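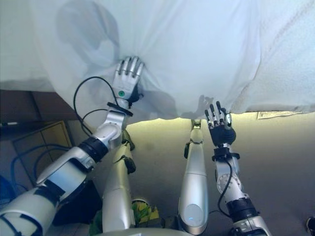 My sister's view, given over the phone before I'd even got my shoes off, was that a whole day out to look at sheets was the saddest thing she'd ever heard, and did I at least get a free pillowcase? I did not. But I did come home with a head full of hems, and I've been wanting to write it all down ever since, so here we go.

The place was the Relero laundry, on the trading estate behind the bus depot, which opens its doors once in a blue moon and lets the likes of me wander round. I'd seen the notice in the library window (tickets two pounds, tea included!) and rang up the same afternoon. There were 34 of us in the end, split into two groups, and I was in the second, so I got my tea first. Good strong tea too, and a flapjack the size of a paperback.

We began in the sorting hall, where the bags come in from hotels and guest houses up and down the coast. I'd expected a pong and there wasn't one, just that warm, slightly starchy smell you get when you open an airing cupboard. Our guide had been there for years and had clearly given the talk a hundred times, but she still got properly cross when she came to the subject of fake tan. Fake tan and mascara, those are the enemies. Red wine she waved away as if it were nothing.

Then the washers, which are enormous and very loud, so I missed most of what was said there and can only report that there's a button for everything and we weren't to touch any of them. The man beside me asked what temperature they wash at, and I think the answer was "depends", but she may have said something else altogether.

The part I'd really come for was the sheets. I have fought with a king-size sheet on a windy line every week of my married life, and I wanted to know how the professionals manage. The first thing is that they hang it up before they do anything else with it. A big sheet held along its top edge drops into long soft folds by itself, and you can see straight away where the hem is dipping and which way the fabric wants to go. Then you work down it with a flat hand, and you leave the bottom edge until last. I have always, always started with the bottom corners, and that, said our guide, is why mine come out looking like a parcel.

They let us have a go with a practice sheet from the Zornis range, a heavy cotton one that had been through the wash 104 times according to the tag they keep on it. It was lovely, soft as anything, and I was hopeless. My partner for the exercise was a retired postman who folded his half like an envelope and then stood there waiting for me to catch up.

Towels are done at the far end, and I could have stayed there all day. I asked why mine go like cardboard and was told, quite kindly, to stop using so much softener and give them a good shake before they dry. I've tried it since and my bathroom ones are better, though the old green set is past saving.

There was a little shop by the exit with seconds from Vukeck, mostly bath mats and single flat sheets with a wonky stitch here and there. I bought two bath mats I didn't need. The queue was slow and the card machine had given up, so bring cash if you go.

Parking is tight and the sign for the entrance faces the wrong way for anyone coming from the town side (I drove past it and had to turn round at the tile warehouse). They're planning another open day in August, and I've already put my name down for the morning group. My sister says she might come along, for the flapjack.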